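Ticket: Shipping quotes far too high on part of the jackets and coats catalog
Drelura Seller Support - Imports and Shipping
Status: Closed (fixed by re-import, defect logged)
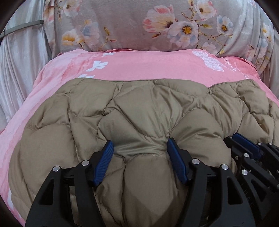 Summary

Shop: Vendenby (secondhand outerwear)
Opened by: Isabelle Landry
Assigned to: Parviz Zamani, later Amrit Bergeron
Modules: Bulk Import, Skellum label plugin, checkout quotes
Severity: High at opening, Medium after workaround
Reproducible: Yes

Original report

After the January catalog import, checkout shows shipping charges that make no sense on some items. A khaki quilted down jacket that should ship for the lightest parcel rate is quoted as freight. Other jackets of the same type, same box size, quote correctly. I can't find a pattern by brand, size or price. The import finished with a green check and no warnings. The file had 3,000 rows.

Customers are abandoning carts and two have written to ask if the quote is a mistake. I need to know if this is your side or Skellum's.

What I already tried:
- Cleared the browser cache and checked on a second computer. Same quotes.
- Turned the Skellum plugin off and back on. Same quotes.
- Opened one bad listing, changed nothing, pressed Save. Quote did not change.
- Opened the same listing, retyped the weight, pressed Save. Quote corrected itself.

Isabelle

Log

9:12 a.m. - Parviz Zamani
Ticket picked up. Thank you for the list, the last two lines are useful. Please send the original CSV exactly as it was uploaded (do not open and re-save it in a spreadsheet program first), plus the listing numbers of one good item and one bad item.

9:40 a.m. - Isabelle Landry
CSV attached. Good: row 415. Bad: row 2611. Both are down jackets and both go in the medium mailer.

10:05 a.m. - Parviz Zamani
Compared the two listings in the admin view.

Row 415
Weight in file: 610
Weight stored: 610
Unit stored: g

Row 2611
Weight in file: 640
Weight stored: 640
Unit stored: oz

640 oz is 40 lb, and the freight quote follows from that. Skellum is passing on the number it is given, so the plugin is not at fault. The question is where the unit came from. The file has one unit declaration, in the header (weight_g), and no unit column.

Retyping the weight fixes it because the edit form writes the shop's default unit, which is grams, whenever the weight field is touched. Saving without touching the field leaves the stored unit alone.

10:18 a.m. - Isabelle Landry
Our shop default has always been grams. I checked again just now and it still says grams. Where would ounces come from?

10:31 a.m. - Parviz Zamani
Ounces is the platform default, used when an import supplies no unit. It should only apply to a shop with no default of its own. Checking why it was used here.

Workaround in the meantime: in Shipping > Rules, set "Quote source" to Flat by box size. This ignores weight entirely. Your box sizes are filled in on all rows, so quotes will be reasonable at checkout. Labels will still need the right weight, so please hold label printing on anything sold from the new import.

10:50 a.m. - Isabelle Landry
Flat by box size is on. Quotes look normal. Severity can come down but I have orders waiting on labels.

11:22 a.m. - Parviz Zamani
Exported the stored units for the whole import and sorted by row number.

Rows 1 to 2,000: unit g
Rows 2,001 to 3,000: unit oz

No exceptions in either group. The importer splits large files into jobs of 2,000 rows, so the change falls exactly on the job boundary. This is why there was no pattern by brand or size. Handing to Amrit Bergeron, who looks after the importer.

1:04 p.m. - Amrit Bergeron
Read the job records. Job 1 carried the header row and parsed weight_g as weight plus unit. Job 2 was given the column map from job 1, which holds column names and positions but not the unit. The importer found a weight with no unit and fell back to the platform default. It should have fallen back to the shop default first. So there are two faults:

Fault A: the unit parsed from the header is not copied to later jobs.
Fault B: the fallback order skips the shop default.

Either one alone would have been harmless for this shop. Fault B has probably been present for a long time and rarely matters, as few shops import more than one job's worth of rows with the unit only in the header.

1:15 p.m. - Amrit Bergeron
Reproduced on a test shop with a file of blank products. Same boundary, same result. Adding a separate weight_unit column to the file avoids the problem completely, as the value then travels with each row.

1:37 p.m. - Isabelle Landry
Understood. Can you convert the wrong ones from your side? I would prefer not to re-import. Brayden has been editing titles and condition notes by hand since the import and I don't want those overwritten.

1:52 p.m. - Amrit Bergeron
A direct change is possible but risky here. Some of the rows after 2,000 have been corrected by hand since, and a blanket change cannot tell a hand-entered weight from an imported one in every case. A partial import is safer. It only touches the columns in the file, so titles and notes are left alone.

Steps:

1. Export the catalog with only these columns: sku, weight, weight_unit.
2. Keep the header and rows 2,001 onward. Delete the rest.
3. Copy the weight column from your original CSV, matched on sku. Do not rely on row order, as sold items will have dropped out of the export.
4. Set weight_unit to g on every row.
5. Save as CSV, UTF-8.
6. Upload through Bulk Import with mode set to "Update existing only." Leave "Create missing" unchecked, or sold items may be listed again.
7. When the job finishes, open row 2611 and confirm it reads 640 g.

2:20 p.m. - Brayden Bouchard
Doing this for Isabelle. Question on step 3: some of our SKUs start with a zero and the spreadsheet program strips it when I open the file. The match then fails on those.

2:28 p.m. - Amrit Bergeron
Use the program's import option and set the sku column to Text before loading. Double-clicking the file will strip the zeros every time. If you have a saved copy with the zeros gone, discard it and export again.

3:11 p.m. - Brayden Bouchard
Set to Text, zeros are kept, all SKUs match. Uploading.

3:19 p.m. - Brayden Bouchard
Job finished. Row 2611 reads 640 g. Spot-checked a parka, a vest and a kids' snowsuit from near the end of the file, all in grams. My title edits are still there.

3:26 p.m. - Parviz Zamani
Confirmed on our side. No listings in this shop have oz stored. You can switch "Quote source" back to Calculated.

3:44 p.m. - Isabelle Landry
Switched back. Quotes are correct on everything I tested, including the jacket from the first message. Remaining problem is the orders. Some were placed between the import and the workaround, and a few customers did pay the high rate.

4:02 p.m. - Parviz Zamani
Pulled the orders for that window. There are 123 that contain at least one item from the affected rows. Most used free shipping or local pickup and were not charged by weight. The ones that were charged are marked "Y" in the last column of the attached list. Passing to Sheldon Charbonneau in billing for the refund side.

4:30 p.m. - Sheldon Charbonneau
List received. For each order marked Y:

- Refund only the shipping difference. Use Order > Adjust > Shipping. Do not use a full refund and re-charge, as it will release the stock.
- Refunds go back to the original payment method.
- Platform fees on the refunded part are returned automatically on the next statement.

Labels printed in Skellum before the fix carry the wrong weight. Void them in Skellum first, then reprint. Orders keep a saved copy of the item weight from the time of sale, so press "Refresh item data" on the order before reprinting. Skipping this will print the old weight again.

4:41 p.m. - Isabelle Landry
Void is grayed out on several of them.

4:55 p.m. - Sheldon Charbonneau
Check the Carrier field on those labels. If it shows a freight service, the void has to be requested instead of done on the spot: open the label, choose Request Void, reason "Wrong weight." The button stays gray until the request is answered. You can print the replacement label without waiting for it.

5:20 p.m. - Isabelle Landry
Requests sent. New labels are printing at the right weight. Please keep the ticket open until the voids come through.

Follow-up

Isabelle Landry: All voids approved except one, which shows as already scanned. That parcel went out on the old label by mistake.

Sheldon Charbonneau: A scanned label cannot be voided. I have opened a weight dispute for it and attached the order record. The dispute has its own case and does not need this ticket to remain open.

Isabelle Landry: Fine to close.

Resolution

Cause: weight unit declared only in the CSV header was lost after the first import job, and the importer then used the platform default (oz) in place of the shop default (g).

Fix for this shop: partial import of sku, weight and weight_unit for the affected rows. Shipping differences refunded by the shop, labels voided and reprinted.

Defects logged: Fault A and Fault B, both accepted. Fault B is scheduled first as the change is smaller. A request was also added for a warning on the import results page whenever a default unit is applied.

Until both are released: include a weight_unit column in any file of more than 2,000 rows. Files below that size are not affected by Fault A.

Related articles: Preparing a CSV for Bulk Import; Keeping leading zeros in SKUs; Voiding a label in Skellum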